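Neltach Cuttings Log

Rooting records for woody and semi-woody cuttings, kept by Jirkance Nursery

What this is

A table of cutting batches taken at Jirkance and at the Hsu garden next door to it. Each row is one tray. The log covers when the cuttings were taken, what they were treated with, what they were stuck in, and how many had roots when the tray was checked. There are 1,724 rows in the current version.

The log started as a paper notebook in the propagation house. It was typed up later, and the older rows have more gaps than the newer ones.

Files

cuttings.csv – the main table, one row per tray
plants.csv – plant names, with the short codes used in the main table
mixes.csv – what went into each rooting mix
notes.txt – remarks from the notebook margins that did not fit a column

All files are plain text in UTF-8. The three tables use commas, and a blank cell means the value was not written down. A zero is a real zero.

Columns in cuttings.csv

tray_id – the number on the tray tag. Numbers are never reused.
plant – short code, see plants.csv
site – J for Jirkance, H for the Hsu garden
month – month the cuttings were taken
wood – soft, semi or hard, judged by bending a stem
hormone – none, powder or liquid
mix – short code, see mixes.csv
heat – yes if the tray sat on a bottom heat mat, otherwise no
stuck – cuttings in the tray at the start
rooted – cuttings with visible roots at the check
weeks – weeks from sticking to the check
lost_to – rot, drying, pests, or blank
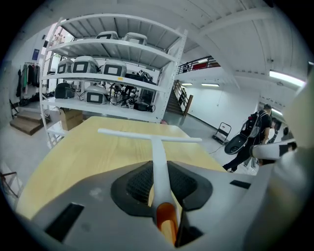
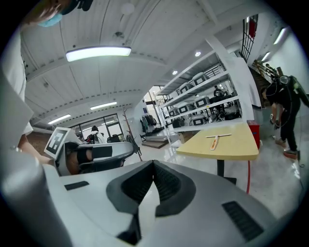 How the cuttings were taken

Stems were cut before 9 a.m. when the weather allowed, and kept in a damp bag until they were stuck. Most cuttings have 2 or 3 nodes. Lower leaves were stripped and large leaves cut in half, except on lavender and rosemary, where the tips were left alone.

Trays went under mist in the propagation house. Trays from the Hsu garden were rooted in the same house as the others, so the site column tells you about the parent plant and nothing about growing conditions.

Checks were done on Saturdays. A cutting counts as rooted if it resists a light tug and has at least one root you can see when it is lifted. Callus alone does not count.

Mixes

There are 6 mixes in mixes.csv. The most common is P1, equal parts perlite and peat by volume. P4 was dropped after one season because it stayed too wet under mist – its rows are still in the table. The bark in B2 came from more than one supplier and the grade varied.

Known problems

Hydrangea and boxwood make up around half of the rows. Averages over the whole table mostly describe those two plants.

The heat column is unreliable for the notebook years. The mats were sometimes switched off for a few days and this was not always recorded.

Some viburnum trays were tagged with the wrong cultivar. Where we could sort it out from the parent plants, the code was fixed. Where we couldn't, the code is VIB-X.

Trays that failed completely in the first week were often dumped without a row. Early losses are therefore undercounted, mainly in softwood batches taken in June and July.

There was no random assignment. Stems that looked weak were more likely to get hormone powder, so please don't read the hormone column as a trial.

Loading the data

The tables open in any spreadsheet program. If yours turns tray numbers into dates, set that column to text before importing. Travora users can import the folder as it is, with tray_id as the key.

Use and changes

You may use, copy and share the log, including in printed guides. Please name the Neltach Cuttings Log as the source and say which version you used.

Corrections are welcome. Send the tray number and what you think is wrong. New rows are added every April, after the hardwood trays have been checked.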